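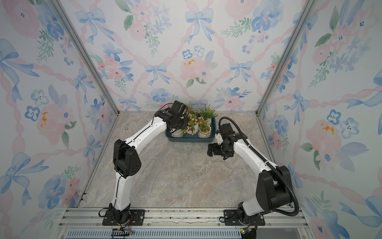
About Brodlow

Brodlow is a wallcovering test and specification office. We measure how printed and coated wallpapers behave once they are on a wall, and we write hanging specifications for contractors, property managers and paper mills. We do not sell wallpaper, and we take no commission on any product we name in a report.

The office was set up by two former paperhangers and a coatings chemist. The first work was dispute work: a seam had opened or a pattern had drifted out of register over the length of a corridor, and the parties wanted a written finding. Dispute work is still part of the business. Most of our time now goes to testing before a job starts, when a change of paste or liner costs very little.

What we do

Testing is grouped under four headings.

Dimensional stability. A strip is pasted, folded, rested for the time printed on the label, and measured for width and length at fixed intervals. Traditional pulp papers grow across the width when pasted and shrink back as they dry. Nonwoven papers move much less. We report expansion as a percentage of dry width, along with the booking time at which growth levels off.

Pattern registration. Repeat length is measured over a full roll. A repeat that is one millimeter long on the first drop is a small matter. On a diagonal lattice or a large floral set across several walls, the same error can be seen from the doorway. We check straight-match and drop-match papers separately and give a tolerance for each.

Surface durability. Samples are rubbed wet and dry under a weighted pad for a set number of cycles. The standard run is 2,000 cycles. After the run, the sample is compared with an untouched piece from the same roll under a daylight lamp. We record color loss, polish and fiber lift as separate results.

Adhesion and release. Panels are hung on primed plasterboard, painted plaster and bare lining paper, then peeled at a constant rate. Release matters to landlords more than to anyone else, and the figures are given in a form that a maintenance department can use without conversion.

How a specification is written

A Brodlow specification runs to a few pages. It states the substrate, the preparation, the primer, the liner if one is needed, the paste and its dilution, the booking time, the seam type, the corner treatment and the room conditions during hanging and drying. Every value has either a test reference or a note saying that it is taken from the manufacturer's label.

Internal corners get their own section. A full-width strip should not be carried around an internal corner on any pulp paper. The strip is split, with a narrow return lapped onto the second wall and a new plumb line struck for the next length. Some loss of match in the corner is accepted. The specification gives the permitted loss in millimeters so that the hanger and the client are working to the same number.
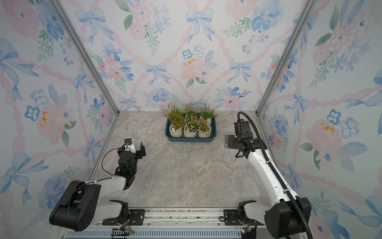

Can a patterned paper be matched across a corner that is out of plumb?

A close match can be kept at eye level, and the error is allowed to grow toward the ceiling and the floor. How far it grows depends on how far the corner leans. We ask for a plumb reading at three heights before we quote a tolerance.

The sample library

We hold 929 wallpapers in the library, each with a full-width length, a batch label and a test sheet. Samples are stored flat in the dark. Papers that have gone out of production are kept, as they are often the only reference left when a repair is needed in an older building.

The library is indexed by base material, print method, repeat length and match type. It is not indexed by style. Visitors looking for a floral or a stripe should bring a repeat measurement if they have one, and staff will search from that.

Trellon is our name for the index and for the numbering used in it. A Trellon number appears on every report and stays with a paper even if the mill later renames it. If a paper is reformulated, it gets a new number and a cross-reference to the old one.

Facilities

The main laboratory is on the ground floor of the Whitlock building. Two conditioning rooms are held at fixed temperature and humidity. One is set to match a heated interior in winter and the other to match an unheated room in a wet spring. Panels go through both before adhesion testing unless the client asks for a single condition.

The hanging bay next to the laboratory has adjustable walls, which can be set out of plumb by a known amount. Corner details are tried there before they go into a specification. The bay is also used for training.

Training

We run a two-day course for working paperhangers, limited to 11 places. The first day covers substrates, primers and paste. The second day covers pattern setting, centering on a feature wall, and corners. Attendees should bring their own knives, brush and straightedge. Paste, paper and plumb lines are provided.

The course is not an introduction. Applicants should be able to hang a plain nonwoven paper without help.

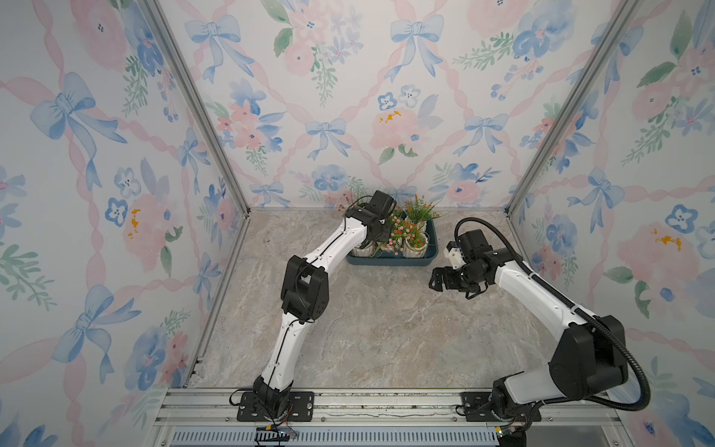

Independence and funding

Brodlow is owned by its staff. Income comes from testing fees, specification fees and training. Tiltis, our reporting service for property managers, is charged separately by annual subscription and covers repeat inspection of wallcoverings in common areas.

When a mill pays for a test, the mill receives the report and decides whether to publish it. It may not publish part of a report. When a contractor or a building owner pays, the same rule applies. We do not issue seals, grades or recommended lists.

Sending samples

Send one unopened roll from the batch to be tested, together with the label and any printed hanging instructions. Offcuts can be accepted for surface durability only. Samples sent without a batch number are returned untested.

The current fee schedule is valid until 31st March. Revised fees apply to all samples received from the start of April onward, including those booked in earlier.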